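Brinon Storage and Benches – Customer Support

Ticket 2632
Subject: Lirnitz open bin leaves gray marks on table, grit coming out of floor holes
Product: Lirnitz open bin, large, gray
Site: Damari
Opened: Tuesday, October 13, 2026
Priority: Normal
Status: Closed, workaround accepted

Customer, first message

We have one of your large Lirnitz bins, the open type with the sheet-metal sides. It stands on a wooden table and we keep mixed small items in it while they are being sorted. It has been in use since last December.

Two problems. First, there are gray smears on the tabletop when we lift the bin off. They wipe away with a damp cloth but come back within a few days, and in one spot the wood is now darker than the rest and no longer comes clean. Second, items that have been lying in the bin pick up gray dust on the underside. It gets on hands and then on everything else, including labels.

We thought at first the table had not been sealed properly. The same table has another bin on it, a plastic one, and there is nothing under that.

What we have tried so far:
Wiped the floor of the bin with a dry cloth. The cloth came away gray.
Washed the bin with dish soap and warm water, dried it, put it back. Better for two days, then the same.
Turned the bin end for end. The smears moved with it.

Is this a faulty coating, and is the bin covered?

Support, reply

Thank you for the clear description. The floor of this model is supplied as bare metal. There is no coating on it to fail. The side panels are finished in gray and should not shed color in normal use.

Please let us know:
Whether the gray dust is on the inside only or also on the outside of the bottom.
Whether the rubber feet are still fitted.
Whether the holes in the floor are open or plugged.
A picture of the inside would also help.

Customer

Dust is on both sides. It is worse inside.

There are no feet. I asked on the floor and it seems they were never put on, or came off when the bin was moved over from the shelf. The small bag they came in has not been found.

The holes are open. I ran a finger along the underside by one of them and that is where most of the dirt sits. The smears on the wood line up with the two holes, which I had not noticed until you asked. So the dust is falling through and then being dragged when the bin shifts.

The bin does shift. Not a lot, but by the end of a day it is no longer square to the edge of the table and somebody pushes it back. 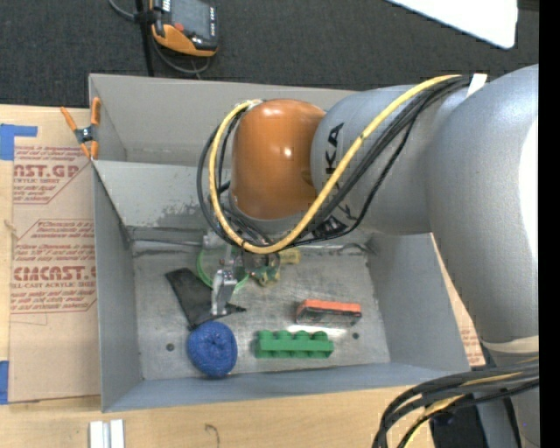
Inside of the bin as it stands on the table. Note the scratched floor and the holes at lower left and lower right.

Support

Thank you, the picture is useful. Our notes:

The floor shows the wear we would expect from hard items being set down and dragged on bare metal. The scratching produces fine metal dust. This is the gray material you are seeing. It is not paint.

The dark scuffed patch on the inner back wall looks to us like a surface mark. Can you confirm whether you can feel an edge with a fingernail? If there is an edge, the finish may be worn through there and should be touched up.

The floor holes are drain holes. The bin is made in the same pattern for wet and dry use. In dry use they should be closed with the plugs, which are sold separately. We accept that the leaflet does not say this clearly.

Without feet the full underside of the floor panel rests on the wood. Dust that comes through the holes stays trapped there and gets worked into the surface. We think this explains the smears completely.

The floor wear is not covered under warranty. The missing feet we will send at no charge.

Customer

Fingernail test: no edge on the patch. It got a little lighter with a white eraser, so I am leaving it.

Not very happy about the plugs being extra for a bin sold as general storage, but fine. How much, and do they come singly?

Also, would you recommend painting the floor? One of my colleagues wants to spray it.

Support

We do not recommend painting the floor. Paint on a surface that is already scratched and sees hard items will chip, and the chips will end up in your stock. A liner is a better choice.

Options for the liner:
Mrema ribbed mat, item 149, cut to size with a utility knife. It lies loose and can be lifted out for washing.
Any plain rubber or felt sheet you have on hand. Felt holds dust and needs to be vacuumed often, so we would pick rubber.

The plugs are normally sold in bags of 100, which is no use to you. We are adding a few loose ones to the envelope with the feet, no charge.

Before fitting anything:
Take everything out and vacuum the floor of the bin. Do not blow it out with compressed air indoors.
Wash with dish soap and water, rinse, and dry straight away, including the fold along the back.
Wipe the underside separately, with a different cloth.
Press in the plugs from the inside until the rim sits flat.
Degrease the four corners underneath and stick on the feet. Leave the bin upside down overnight.
Lay the liner last.

For the dark spot on the table, try a soft pencil eraser first, then very fine sandpaper along the grain. Sanded wood will need a little oil or varnish afterward. We cannot say if the spot will go completely.

Customer

Envelope arrived, thanks. Plugs and feet are on. One plug was tight and I had to clean up a burr on the rim of the hole with a small file before it would seat. You might want to pass that on.

I ordered the Mrema mat. In the meantime there is a piece of rubber from an old doormat in there. Not pretty, and it smells, but items come out clean.

Support

Thank you. The note about the burr has gone to the product team. We will hold the ticket open until you have had the bin in use with the mat for a week or so.

Customer

Mat is in. I cut it some 5 mm too short on one side and small things find the gap – my mistake, and I will probably cut another one. Wiped under the bin this morning with a white paper towel and there was nothing on it. The bin also stays where it is put now.

The spot on the table is lighter after sanding but still there. We have oiled it and the bin covers it anyway.

You can close this.

Support

Closed as resolved with workaround.

Cause: metal dust from wear on the bare floor, passing through open drain holes; feet not fitted.
Action: feet and plugs supplied, liner fitted by customer.
Follow-up: leaflet wording on plugs for dry use; burr on hole rim reported.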